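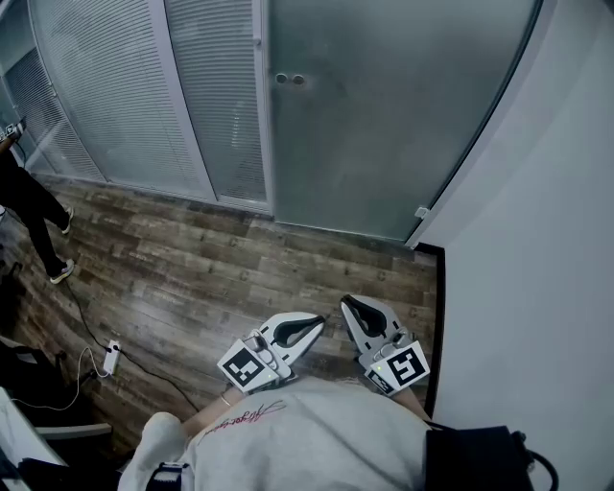 Skript Textilkunde II, Sitzung 4: Maschenware. Maschenware dehnt sich, Gewebe kaum – das ist der Kern der heutigen Sitzung, alles andere hängt dran. Sweatshirtstoff = meist Futterware, rechts glatt, links Schlingen oder angeraut. Typische Verwendung wie beim hellgrauen Sweatshirt mit dem kleinen roten Schriftzug nahe der Brust. Ob so etwas gestickt oder gedruckt ist, immer am Stück prüfen, Rückseite anschauen! Stickerei auf Maschenware braucht Vlies, sonst wellt es.

Start | Skripte | Termine | Literatur | Kontakt

Juni – Harish Joseph
12 Kommentare

Grundbegriffe (klausurrelevant):
Maschenstäbchen = senkrecht, Maschenreihe = waagrecht. Bitte nicht verwechseln, letztes Semester ständig passiert.
Flächengewicht: g/m². Probe Urko 470, schwere Winterware. Probe Szabó 128, dünner Single Jersey, rollt an den Schnittkanten.
Rundschnitt mit Kreisschneider, Probe vorher klimatisieren. Wiegen, umrechnen, fertig. Wer mit der Schere schneidet, kriegt Mist raus.

Einlauf: vor dem Waschen Messstrecke markieren, nach dem Trocknen nochmal messen. Längs und quer getrennt notieren. Baumwolle läuft vor allem in der Länge ein, hängt aber stark von der Ausrüstung ab. Trockner verschlimmert das – siehe Tabelle Ridinetti im Ordner.

Pilling: kurze Fasern wandern raus, verknoten sich. Polyesteranteil hält die Knötchen fest, daher siehts bei Mischware oft schlimmer aus als bei reiner Baumwolle.

Für nächstes Mal: Flatico-Musterheft mitbringen, Kapitel Kettenwirkware lessen. Protokolle bis 18 Uhr ins Fach, mit Namen drauf.

855 Aufrufe | 12 mal geteilt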